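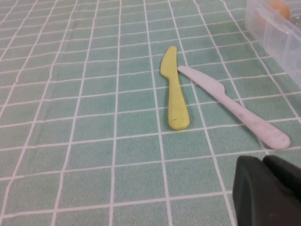
4. Setting out the play kitchen table

Read section 3 first if the Stavitz table is still in its carton. The steps below assume it is standing and level.

4.1 Spread the Tuker cloth over the table top. The leaflet calls it "self-smoothing". It isn't. Pull from opposite corners, then leave what wrinkles remain.

4.2 Put the two knives out. Our yellow-green one has a small dark speck low on the handle, and the white one is smudged. The leaflet promises that marks lift off with a damp cloth — try it on the handle before you believe it.

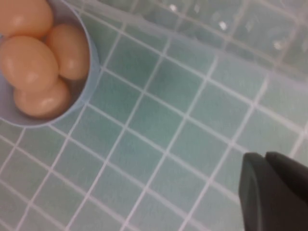 Counting pieces back in is the step most people skip, and the Bademance storage chart won't help much, as it lists the food by colour and the dishes by size. Go by dish instead. The four peachy orange eggs fit together in the pale blue bowl, so keep them there and you can check them at a glance. Anything left over goes in the Tôn box, whose lid is rated to hold 200 pieces. I would not trust it past half that.

Caution: Do not stack filled bowls. The chart shows them stacked, but I can't see how.

4.3 Leave a gap between the knife handles so that small hands can pick up one without dragging the other. 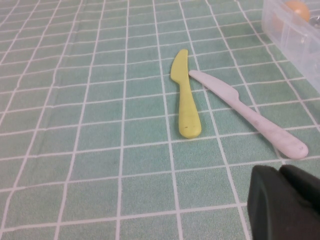 Photo: Ruxandra Tănase

Note: Spare knives are order code 918, sold in pairs only. Code 609 in the older booklet is a spoon.

4.4 Check the blades for rough edges each June and bin any that catch on a fingernail.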